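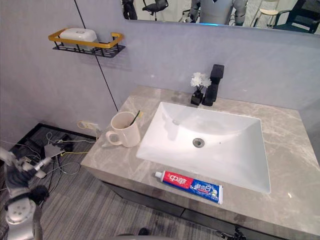

Prapai Jaidee asked me last week why I bother with a bathroom at all when I could just compare hands on blocks at a desk. Fair question! Blocks are fine for a first check, but a toothpaste tube and a towel will show you much faster which hand you want to live with.

So, my routine for trying out a new hand. Run the controller's joint check first, then open and close the fingers with nothing in them. I do 12 cycles, and if one finger lags I stop and look at the cable before I blame the software (I learned that the slow way with the Bondari).

Next come the small things by the sink. Start with the tube lying flat, then the mug, and leave the toothbrush for later – thin handles are mean. Keep the same grip speed for every hand you test, or your notes are worthless.

Cloth goes last. Bring the hand in open, close on one fold, and pull gently for 15 seconds.
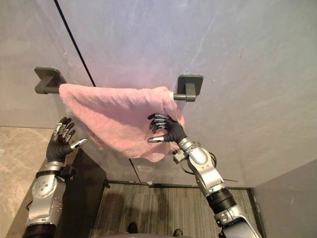 Do you need both arms for the towel test? One is enough for comparing grip, and I only add the second when I want to try straightening the cloth.

Write down the grip setting right away. My Kuusk notes say 255 for cloth and the Grakness page says 278, and I still have to go back and rerun the Kuusk with a fresh towel.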